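**Budget for a second two-arm unit, or spend on the room first?**

We have 2000 left for equipment and it must be decided before January. My list has spare gripper fingers, cable protection for the forearms, and a proper bin.

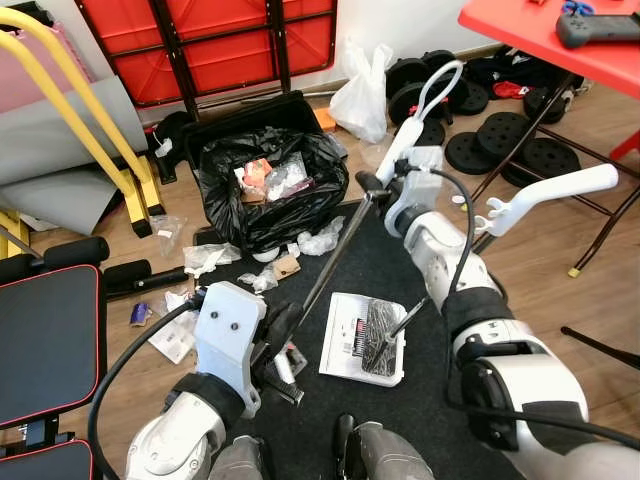 **Pranab Patwary**
*Lab planner, Clelville · posted 24/08/2019*

The task now is floor cleaning with long-handled tools. I want to buy 9 sets of fingers, so that we do not stop for every broken one. Is it too many?

---

**oluf_v** wrote:

Too many, in my opinion. Buy two sets and print the rest. At Derside we paid for a full box and most of it is still in the box.

---

**Pirjo Suominen** wrote:

I disagree with Oluf. Printed parts are cheap, but the hours of the person who prints them are not in his budget. Ask the supplier for the delivery time. Ours was 48 days, and for us this decided the question.

---

**Pranab Patwary** wrote:

> Ask the supplier for the delivery time.

I have asked Nomance, no answer yet. For the bin I would like a more rigid one with a wide opening.
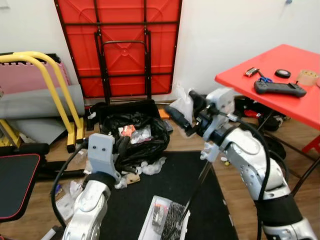
*Black crate with the garbage bag, tray on the mat.*

---

**mahfuz_r** wrote:

Please do not buy the bin first. If you change it, you must also repeat your tests with the old one. I would put the money into cables.

---

**oluf_v** wrote:

On cables I agree with Mahfuz. On fingers I stay with two sets.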